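How to Clean Up Spilled Rice Without Making It Worse

By Evanthia Margaritis
3 September 2023

I have read a lot of advice about picking up dry rice, and most of it seems to come from people who have never dropped any. Use a damp cloth, they say. Try that on a wooden table and you get a smear of starch and a cloth full of grains that you then rinse into the sink, where they swell up in the trap. Use the vacuum, says somebody else. Fine for the floor. On a tabletop with a plate and a cutting board in the way, you will spend longer finding the brush attachment than you would have spent using your hands.

So what follows is the dull method. It needs a tray with a raised rim, a bowl, a stiff piece of card and a dry towel. A postcard will do for the card. I bought the Hadon crumb scoop two years ago and the postcard is better.

Step 1. Stop moving things

Dry grains roll, and they get under whatever you slide. If the rice is on a cutting board, leave the board where it is until you have cleared the vegetables off it. Lift them straight up. Give a carrot a shake over the board before you set it down somewhere else, especially if it has just been washed, as the grains will cling to it.

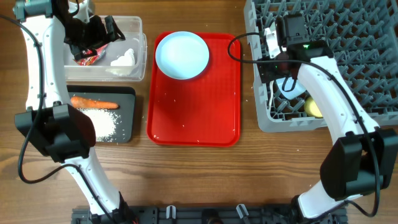

Plates are the other trap. Rice likes to sit right under the foot of a plate, and when you drag the plate across a tray you carry the grains along with it. Lift, check underneath, put it down on a part you have already cleared.

Step 2. Get the board clean first

Put your bowl at the short end of the board. Push the grains toward it with the long edge of the card, working from the far side. Don't press hard. If you lean on the card, it skips and flicks rice across the room.

You will see people tip the board over the bowl in one go. It works with a narrow board and a wide bowl. With the usual kitchen board, wider than anything you own to catch the rice, half of it goes over the sides. If you must tip, go corner first, so the grains run down to one point.

A dark board makes this easier, by the way. White rice on a white board is miserable and you will miss some.

Step 3. Work the tray toward one corner

The rim is why I use a tray at all. Raise one end slightly, tap the underside, and most of the rice slides down by itself. The last grains will stay put, usually in the groove along the inside of the rim. Fold the postcard to a point and run it along the groove.

Anything still on the tray can be shifted to the end you have finished with. I don't bother taking every bowl and spoon off, whatever the neater guides say. 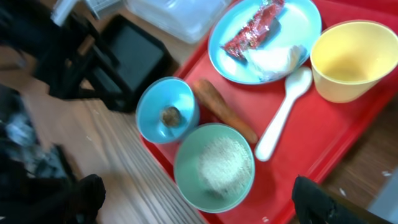
Rice in the green bowl, carrot and spoon left on the tray.

Step 4. The table

Save this for last. Sweep in the direction of the wood grain, with the dry card, into your cupped hand at the edge. Then wipe with the dry towel. A damp one can come after that, once there is nothing left to smear.

Is the rice still good?

If it fell on a clean board or tray and you are going to rinse it and boil it anyway, I keep it. If raw meat has been anywhere near that board, it goes in the trash. Rice from the floor goes in the trash too, and I am not interested in the argument about washing it.

Things I would skip

The sticky roller. It picks up 19 grains and is then full.

The Druson silicone mat, sold as "spill-proof." Rice bounces off it just as well as it bounces off wood – I tried it with a 100-gram scoop and ended up doing the whole table.

Bread pressed onto the grains. This is meant for broken glass, and I have my doubts about it there as well.

Comments

Leonidas Kouris: The corner-first tip works, but I still lost a few down the gap in my table. Any ideas for table joints?

Evanthia: A dry toothbrush, brushing along the gap toward the end. It won't get all of them. I have an extending table and I am fairly sure there is rice in it from the last owner.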